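The Tomato Question

By the time the kettle clicked off, Vasilis Gashi had already lost the argument twice and was getting ready to lose it a third time.

"Laundry," he said. "Give it laundry. Everybody wants the laundry done."

"Everybody wants laundry because they've never watched a machine meet a fitted sheet," said Edin Perić. He had the biscuit tin under one arm and was walking up and down the back room of Savent, past the shelves of flattened cardboard, the way he did when he was happy. "I watched one at Jenow last April. Forty minutes! It got a corner, Vas, a real corner, and I cheered so loud they asked me to wait in the hall. Then it folded the corner over its own wrist and stopped."

"So it can't do laundry."

"So it can't do laundry yet. I was over the moon about that corner."

Vasilis had run a fruit and veg shop for most of his grown life and he did not get over the moon about corners. He had bought a floor scrubber once, for 1399 dollars, and it had spent its working days nudging the same pallet of onions like a calf at a gate. His nephew still brought it up at Christmas.

"What I need," he said, "is someone to pick over the tomatoes at six in the morning. Soft ones to the front, split ones out the back for sauce. My hands know it before I do. You can't put that in a machine."

Edin stopped walking. He put down the biscuit tin.

"Say that again, the bit about your hands."

"My hands know it."

"Right! So we borrow your hands!"

They spread the blue cloth over the table and Vasilis went out to the ute for the good stuff, the ugly ones with all the flavour, the dark ones his customers always asked about and never bought. He came back muttering that Nautiyal had sent a fellow around with a brochure for an arm that could stack 600 tins in a night, and what use was that, a tin was the same tin all the way down. Edin told him a tin was a marvellous place to start. Then he showed him how to hold the grippers.
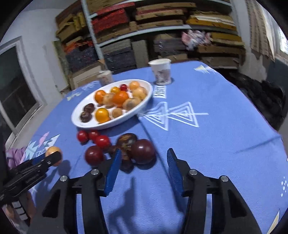 Vol. 2, p. 200

"They're like oven mitts with opinions," said Vasilis.

"Blue pads, see? Gentle as you like. Go for the brown one."

"That's not brown, that's ripe." He leaned in, left pad tilted toward it, the shadow of the thing spread out across the cloth. He held his breath. Edin held his too, and somewhere outside a truck was reversing.

"It'll bruise," Vasilis whispered.

"Then it'll learn what a bruise is."

"And who eats the bruise?"

"I'll eat the bruise. I'll have it on toast, I'll have it with salt, mate, just go!"

Vasilis didn't go, not straight away. He was frowning at the big maroon one on the right, and his elbow had come up a little, the way it did at the market when he'd spotted something better on the next stall.

"Wrong order," he said. "You'd never start with that one. Shift the dish back a bit and let me show you properly."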